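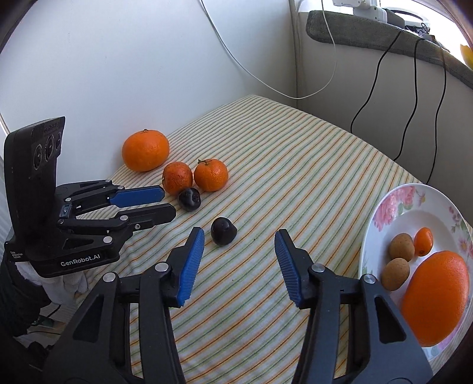

Kusuma table set: read me first

Hi, and thanks for downloading! Kusuma is my little collection of pictures of a striped tablecloth, a flowery plate and some fruit. I put it together for people who paint, stitch or draw patterns and want something cheerful to work from. You're welcome to use it for practically anything, but please read the bits on colour before you email me (I get a lot of emails about colour).

What's in it

There are 965 pictures in the full set, sorted into 12 folders. The folder names made sense to me when I was setting them up and I've left them alone, as Ragnvald Dahlgren has already linked to half of them from his pattern pages and I'd never hear the end of it. If you only want a taste, grab the one called Misteo, it's the smallest download by a mile.

The cloth

It's a white-to-cream cloth with thin stripes in orange, green and yellow. I love this cloth! It does wrinkle, mostly toward the corners, and I decided early on that I wasn't going to iron it within an inch of its life. If you're drafting a repeat, work from a flat patch and ignore the corners completely. If you're painting, do the opposite, the wrinkles are where all the fun is and the stripes go wandering off in ways you wouldn't make up.

The plate and the fruit

The plate is round white porcelain with flowers on the rim, and it's glossy, so watch your highlights.

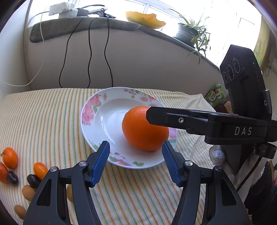

I'd start with the big pink peonies and leave the small blossoms for later, when your hand has loosened up. The orange is a great thing to practise on too. The peel is all fine dimples, and my favourite trick is to put in the soft shadow on the porcelain first and then build the fruit up from there. Gouache has been kinder to me than watercolour for this, but that could just be me.

About colour

The cream is the tricky one. On my old monitor it looks white, and on my phone it's nearly butter. I haven't corrected anything. Pick the screen you trust, mix a swatch and stick with it, otherwise you'll be chasing that neutral all weekend (ask me how I know).

Versions

Version 3 is the current one, up since Tuesday, April 9, 2019. The January version had two folders with the same name, sorry! If you still have that one, bin it and download again.

Credit

"Kusuma table set" is plenty. If you make something from it I'd love to see it, especially cross-stitch. I've had a go at the peonies on 15 count and ran out of pink halfway through the second one.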